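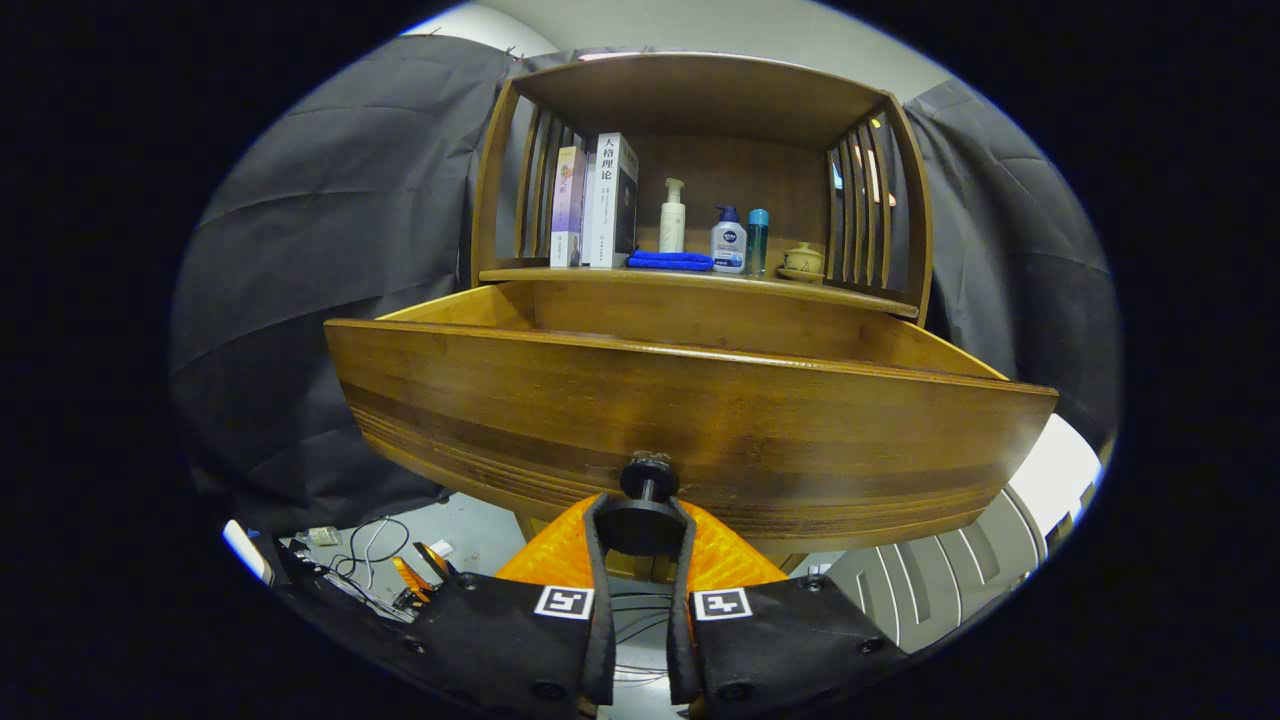 The Kovetti office replied by telephone at nine that the parish registers could not be released before July, and that the request would have to be made again in writing. The undersigned noted the reply and began a second letter.

The reading room opened at ten. The morning was given to the Unwood letters, of which 50 have now been transcribed. Most concern the price of hay and the condition of the mill road. One, written from Pearce in a wet spring, lists the households that left the valley and the farms they gave up. It agrees with the tax roll except in two entries, both for the upper fields, and these have been marked for checking against the deed book.

A parcel arrived from Ester at noon with the missing index. The binding is sound, but five leaves are stained along the lower margin and will need to be copied before anyone handles them again. The copying charge is to be met from the local history fund, which stood at nearly 1000 dollars at the last statement.

The afternoon was less productive. The map of the lower valley does not match the survey notes, and the creek appears on the wrong side of the chapel - an error repeated in the printed county history and in every pamphlet taken from it. A correction will be drafted for the next bulletin.

The letter to Kovetti was finished at a quarter past four and went out with the last mail. Rain after supper. The Pearce list is to be typed tomorrow, with the original spellings kept.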